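Posted in March by the Gamness demonstration office, Pranville

Call for participants: open day on tabletop pushing and block arrangement

Gamness is looking for participants for its open day at the Pranville site in April. The day consists of a guided visit, a demonstration of language-directed block pushing, and a working session in which participants give typed instructions to a robot arm and score the outcome. No background in robotics is required. Participants are paid for the working session and are free to leave after it.

What the session involves

Each participant is assigned to one work cell for the full session. A cell has one arm, one board, one set of blocks in mixed shapes and colors, and one terminal. The arm does not grasp. It moves blocks only by pushing them with the end of a rod, so every instruction has to be one that pushing can satisfy. "Move the green star away from the yellow heart" is acceptable. "Put the red star on top of the cube" is not, and the terminal will return it for rewording.

A participant writes an instruction, watches the attempt, and enters one of 4 scores: complete, partial, no effect, or wrong block. Scores are entered before the next instruction can be typed. The operator on duty may answer questions about the terminal but will not suggest wording or comment on a score.

Instructions should refer to the blocks by color, by shape, or by position relative to other blocks. Groups of blocks may be named as groups. Distances in inches should be avoided, as most people judge them poorly from a seated position and the scoring form has no field for them.
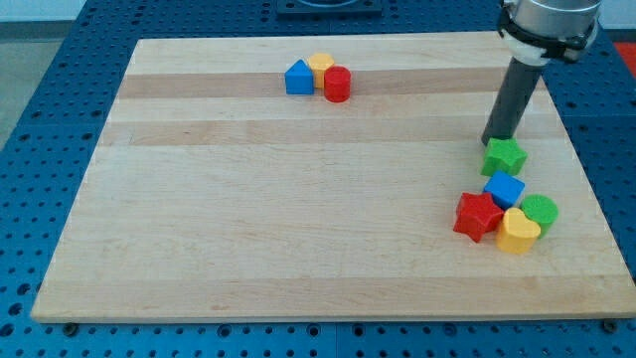 Hviid wrote after the previous open day that the call should have been plainer about pace: the attempts are slow, the waiting is part of the work, and anyone expecting a fast show will be bored by the second hour. The schedule now has a break after each hour, and the remark about pace stands. Please take it into account before applying.

The previous round produced 471 scored instructions. A large share of those marked "partial" involved two blocks already in contact, where pushing one also moved its neighbor. For this round we are asking participants to write more instructions of that kind — separating blocks that touch, or sliding one block past another — and fewer that move a single block across open board.

Schedule

9:00 a.m. Arrival and sign-in
9:30 a.m. Guided visit to the cells and the Juvon control room
10:30 a.m. Demonstration, with time for questions
1:00 p.m. Working session begins
4:00 p.m. Working session ends

The working session lasts 3 hours, breaks included. Lunch is provided. Visitors who want only the morning program may attend without applying for the working session, but they still need to register.

Who may apply

Applicants must be 18 or older, able to read and type English comfortably, and able to tell red, green, blue, and yellow apart at arm's length. Current employees of Gamness or Juvon may attend the morning but may not score. People who took part last time are welcome to apply again and will be assigned to a different cell.

Conditions

There are 93 paid places. Payment is a flat amount, stated in the confirmation letter, and does not depend on the scores entered or on the number of instructions written. Typed instructions and scores are kept without names. Participants stay seated behind the marked line while the arm is powered — this applies during resets as well. Blocks are repositioned by the operator only. Loose scarves and lanyards are left at sign-in.

How to apply

Send a short message to the demonstration office with your preferred form of contact, whether you have taken part before, and any seating or access needs. A résumé is not needed. Places are assigned in the order applications arrive, and a waiting list is kept until the morning of the event.

Contact: Demonstration Office, Gamness, Pranville | © Gamness. All rights reserved. | Back to top

This site uses cookies to remember your settings. By continuing to browse you agree to their use. Accept | Manage preferences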